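The Dishwasher Result

Four in the morning, Darevdale, February, and still thirty-one degrees in the lab because the aircon goes off at nine and facilities won't hear about it. The paper was due at noon. Cunditz time, not ours, so really eleven at night, but she'd stopped trusting herself with time zones.

300 trials. That was what the method section said. 300 door closings, half with the old policy, half with Udari's.

Udari being the new one. The one that waits. Touch the door, feel how heavy it is, then push. Her idea, on a tram, written on the back of a chemist's receipt.

She had 289.

Eleven to go. She put the kettle on and reset the door.

Close. Good. Reset. Close. Good. Reset, and this time the arm went under the lip and just stopped there, touching, the way it was meant to, only longer. She looked at the log. Force reading fine. Joints fine. The policy was deciding. It had been deciding for six seconds, then nine.

Come on, she said. To a dishwasher, more or less.

The old policy would of slammed it by now. The old policy cracked a hinge in the first week and the supervisor kept the hinge on his desk, next to the stapler. Wallner grant, he'd say, tapping it. Wallner paid for that.

Twelve seconds. The timeout was fifteen. A timeout was a fail, and a fail here took the number under the one in the abstract, which she'd already written, which was stupid, you don't write the abstract first.

She could bump the table. She thought about it properly, for a whole second. A bit of a knock, door swings, who'd know.

Hands in her pockets instead.

Fourteen. The wrist turned, hardly anything, a degree maybe. Then fifteen and the log went red and the arm backed off, slow and polite, with the door still open.

Fail. She typed it in. Typed it wrong, fixed it.

Then scrolled back, and there it was in trial 100 as well, and 212, the same little wrist turn right at the end. It hadn't been stuck. It was looking for a better spot and running out of clock. Every time. She'd been calling it noise for weeks.

So, a new paragraph. Maybe a new abstract. The kettle had boilled and gone quiet ages ago.

She reset the door and left the timeout at fifteen. Ten to go.
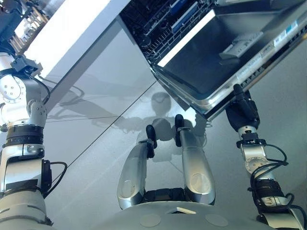

Gripper at the lower edge of the door.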